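Gallery: The Latik Hand-Held Gripper, Four Weeks In

Posted Aug 14, 2024

Latik rents out hand-held grippers with a camera on board. You squeeze, you pick things up, you send back the footage, and a robot is supposed to learn the job from it. The Stedwood plan costs $700 a month for the kit, plus uploads. We paid our own way and got no discount.

The sales page promises "home-ready data in an afternoon." Our first afternoon went to charging, pairing and an update that failed 3 times. After that it did record, and the clips came through at full length. Whether they're worth $700 is another matter.

We ended up with 982 clips from one room. Uko, the sorting software that comes with the plan, threw out a big share of them and gave the same reason each time: "low quality." No time stamp, no hint about which part was low. Support wrote back after 4 days and suggested better lighting.

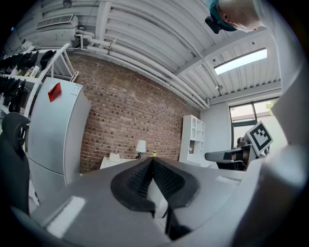
View from the gripper, with the finger pads in the middle and the room curving behind them. The lens takes in the fridge, the shoe rack and a good part of the ceiling, air conditioner included.

A view that wide has its uses, and I can see why they picked it. What I'd like to know is how much of it the training makes any use of. The brochure says "full scene awareness" and leaves it there. I asked for test results from a home the system hadn't been trained in and got a link to the same brochure.

For comparison, the older Rusu kit we rented last year had a narrower lens and a clumsier trigger, but it told you why a clip was rejected. I'd take that over a nicer handle.

Latik says a new version of Uko is coming in September with proper error notes. We have the kit until then and will add more pictures if the update shows up. For now I wouldn't sign up for the yearly plan.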